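Countertop merchandising

Countertop merchandising is the arrangement of small packaged foods and drinks on a table or counter for sale or self-service. It is used in cafes, staff canteens, hotel lobbies, conference rooms and convenience stores, mainly for goods that are eaten soon after purchase. The practice differs from shelf merchandising in that the products lie below eye level and are usually seen from above and from the front at the same time.

Contents
1 Terminology
2 Fixtures
3 Layout
4 Product presentation
5 Restocking
6 See also

Terminology

In the trade, a fixture is any object that holds or separates stock without being sold itself. Trays, baskets, risers, racks and dividers are all fixtures. A facing is one unit of a product visible to the customer from the front; a row of units placed one behind another counts as a single facing. The term "grab-and-go" covers wrapped sandwiches, salads, fruit and bottled drinks that need no preparation at the point of sale. "Loose fill" refers to bagged goods placed in a container without fixed positions.

Fixtures

Flat trays have a raised rim that keeps goods from sliding off when the tray is moved. Shallow trays suit items that stand on their own base, such as boxed salads. Deeper trays are used for bags and pouches, which slump and need side support.

Baskets are made of wicker, wire or molded plastic. Wicker is common in cafes for bread, fruit and bagged snacks. Its drawbacks are that crumbs collect in the weave and that it cannot be wiped down as easily as a smooth surface. A paper or cloth liner is often used with unwrapped goods and left out when everything in the basket is packaged.

Stepped racks, also called risers, raise the back row of a product above the front row. Most have two or three steps. Clear acrylic is widely used, as it hides little of the product. It scratches easily and should be cleaned with a soft cloth and mild soap, never with an abrasive pad. Wooden and coated-wire versions are heavier and hold up better to frequent handling.

Layout

The usual arrangement places tall goods at the back and low goods toward the customer. Drinks generally take the rear position, and bagged snacks go to one side. The center is kept for the item with the shortest shelf life.

A layout guide written by Wilson Tamayo for the Drelley cafe chain divides a table into zones, each given over to one product group and one type of fixture. It sets a minimum gap of 2 inches between fixtures so that a hand can reach between them. A later revision by Jhair Carhuamaca dropped the fixed gap for baskets, whose curved sides leave space of their own, and kept it for racks and rectangular trays. The revised guide was adopted at the Valderrama and Prendano locations in August.

Product presentation

Wrapped sandwiches are cut diagonally in many countries and sold as wedges. The packaging is clear on at least one side, and the cut face is turned toward the customer, as the filling is the main basis for choice. A wedge stored upright shows bread and filling as parallel layers, with greens and red ingredients easy to tell apart; on a beige tray with a raised rim, a single wedge stands clear of its neighbors and its cross-section can be read from a short distance.
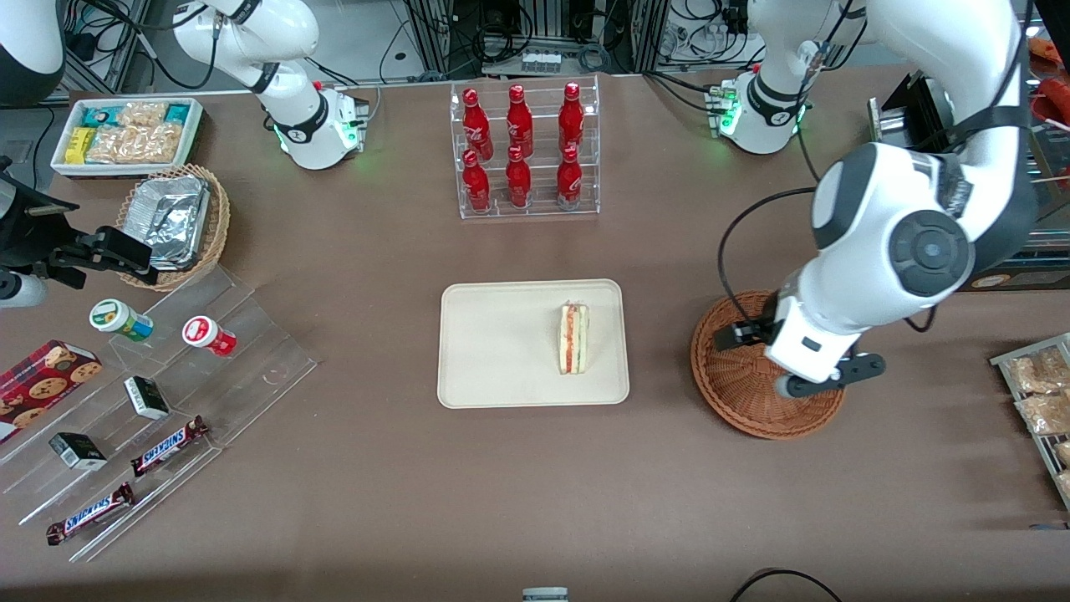

Bottled drinks are set out in straight rows with the logo forward. Aluminum bottles are opaque, so the color of the body and the printing have to identify the drink. On a two-step rack, the caps of the front row should not cover the logos behind them. Six red bottles in two rows of three fill a small clear rack of this type and form a solid block of one color behind the sandwich tray.

Restocking

Stock is rotated so that the oldest units are sold first. On a stepped rack this means moving remaining bottles forward and placing new ones on the upper step. Loose-fill baskets are emptied before refilling, or older bags end up at the bottom. The Prurnurance canteen manual calls for a full check of dates every Wednesday, with sandwiches checked daily.

See also

Display case
Planogram
Vending
Point-of-sale display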